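Search the diary Go

26th February

I came to room 411 early, before the heating was properly started, and I kept my coat on for the first part of the morning. My plan for today was to put the small things in order. I wrote this plan already in the last entry, and also in the one before it, so I was a little ashamed when I opened the door and the small things were still waiting for me.

First I made tea. Then I took the gray box from the shelf, the one with "Laaksonen" on the lid, and I read my own list that is glued inside. The list is from June and my handwriting in it is better than my handwriting now. It says: soft pieces, cars, paper goods, sound things, other. I like the word "other" very much, but it is dangerous, as everything wants to go there.

The marble pattern is pretty but it is not a kind surface for a tidy person. It has white and gray and beige all swimming together, and a crumb can stay there a long time before I notice it. From close I saw small dark specks in several places. I don't know what they are. I wrote "brush" on my hand with the pen so I would not forget. 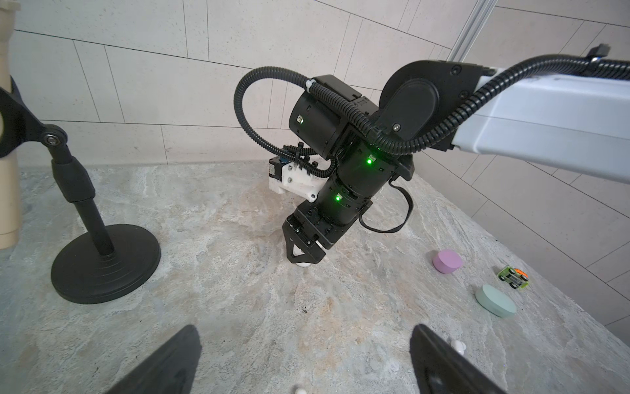

Madalena Louro
Storeroom and materials, Vusville

The little car is still my favorite. It is lime green with black wheels and it carries something orange on the roof. I have never decided what the orange part should be. My niece told me on the telephone that it is a suitcase, my sister says a boat, and for the list I wrote only "car, green, with orange." It was lying close to the soft pieces, the pink-purple and the mint green. These colors together make me think of the sugar almonds we had at weddings when I was a child. I was always told to take one and I always took more.

I have a problem with the mint one. In the list I called all of the soft pieces "round," and this one is more of an oval. Should it be a separate line? I spent too much time on this question. In the end I crossed out "round" and wrote "soft, pastel," and I think it can remain like this until somebody complains.

At eleven I went to the ground floor to ask for a cloth. They gave me a Cistex one, the yellow kind that feels a bit rough when it is new. I must wash it two times before I use it on anything with a shine, this I learned with my own kitchen table at home, and the table still remembers. So there was no wiping today. The cloth is in the sink with warm water, and I hope no person throws it away during the night. I left a note.

There was also a letter from Zurnier about the storage trays. The price is higher than before, and the trays are now deeper. I don't need deeper. When a tray is deep, the small things go to the bottom and the big things sit on them, and then I have to turn everything out to find one ball. I answered politely and asked if they have still the old ones. I used the dictionary for the word "shallow," because I am never sure how many l's it has.

After lunch I turned to the other things on my list, the sound things and the paper goods.

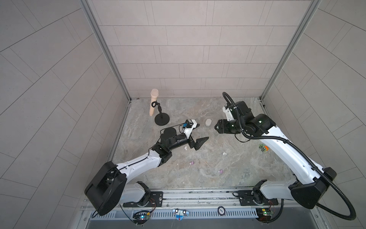
Microphone at the back, pink and white balls in front

The microphone is beige, and I am glad of it. Every other microphone I had to look after was black, and I mixed them up all the time. It looks nice near the gray tiles, almost like an ornament. It leans a little on its stand. I thought of making it straight and then I let it be.

The small white thing in the middle I could not name from where I stood with my paper. A short cup, maybe, or a roll. If it is a cup it belongs with "other," and if it is a roll it belongs with the paper goods. I put a question mark on the list and I will take it in my hand tomorrow.

The balls are simple, pink ones and white ones. I wrote them down under the soft pieces and I was happy to write a line without any question mark. My mother would keep such balls in a glass bowl on the window, as she did with lemons. I should ask her if the bowl exists still. It was a heavy one with a chip on the foot.

I finished at 4. The list has now 3 lines that I trust and 2 that I don't. The box from Laaksonen needs a new lid, the corner is open again and tape does not hold on it any more. For tomorrow: brush, cloth (if it is there), the white thing, and buy tea, the good one.

2 comments Share this entry

Contact | © Madalena Louro | Back to top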